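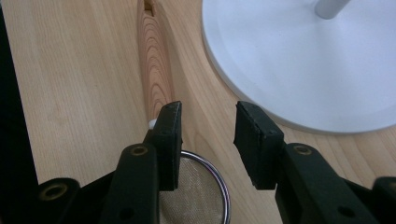 Drevidstead Tables and Desks: Frequently Asked Questions

Care, finish and wood

Why does my tabletop have a darker strip in it?
Our tops are made from solid boards, and boards from the same delivery can differ a lot in color and grain. Some are pale with fine, straight lines. Others are reddish-brown with rings or ovals where the saw passed through a curve in the growth. We put both kinds in the same top. If you would prefer a top in one even color, write "plain top" in the order notes. It adds 15 days to the delivery time.

Will the darker wood fade to match the rest?
No. Pale wood usually yellows a little in daylight and reddish wood may get lighter or darker depending on the species, but the two will stay easy to tell apart.

Why does the color change under a lamp or vase?
Wood that is covered gets less light than the wood next to it. After a few months you may see a round patch where a lamp base has been standing. Move lamps, trays and plant pots every few weeks during the first year. A patch that has already formed will normally even out once it is uncovered, although this can take a whole summer.

What finish do you use?
All tables sold after May have Trorum hard oil, matte. Older tables may have wax instead. Look at the label on the underside: "T" means oil and "W" means wax. Do not put oil on top of wax. Write to us if the label is missing and we will look up your order.

How do I clean it?
Wipe with a soft cloth that has been wrung out well, along the grain, and dry with a second cloth. For greasy marks, add a few drops of dish soap. Do not use glass cleaner, bleach, scouring powder or a steam mop pad.

How often should I oil the top?
Twice in the first year and once a year after that. A desk that is used every day may need it more often where your arms rest. One can of oil covers a standard desk with plenty left over. Lay used oil rags flat outdoors to dry before you throw them away, as rags left in a heap can catch fire.

Lamps and other things that stand on the table

Can I put a lamp with a metal base directly on the wood?
Yes, if the underside is covered with felt or rubber foam. Turn the lamp over and check with your hand. Painted steel bases sometimes have a rough edge at the cord outlet, and this is the usual cause of the curved scratches people write to us about. Felt can be bought in sheets at any hardware store and cut to size.

Are rubber feet safe?
Most are. Some soft black rubber leaves a mark on oiled wood if it stays in one place for a long time. Felt is the better choice - or put a thin cork mat in between.

How heavy a lamp can the desk take?
The Mathew desk is rated for 34 kilos spread over the top. Any ordinary table lamp is fine. Clamp lamps should have a small piece of scrap wood between the clamp and the desk, on both sides.

Repairs

There is a narrow gap in the wood. Is my table faulty?
Usually not. Wood shrinks in heated rooms and swells again in humid weather, and a small opening between two boards can come and go with the seasons. Write to us if the gap is wide enough to take the edge of a coin, or if it goes all the way through to the underside. Please do not fill it before we have seen it. Hard filler can push the boards apart when they swell.

How do I get crumbs out of a gap?
Use a dry toothbrush or the brush attachment on a vacuum cleaner. Do not use a knife.

Can I sand out a scratch myself?
Light scratches, yes. Use 240 grit paper, sand with the grain, wipe off the dust and oil the spot. Where the grain runs in rings there is no single direction to follow, so use finer paper there and very light pressure. Deep scratches are better left to the workshop.

What does a workshop repair cost?
Sanding and oiling a desk top costs $137. A full dining table costs $286. Pickup is not included. Janaka Khan handles repair bookings and Halfdan Kragh answers questions about finishes.

Do you repair tables from other makers?
We take Zivivard tables, which use the same boards and oil. For anything else, send photos of the top and the underside first.

Page updated September 2020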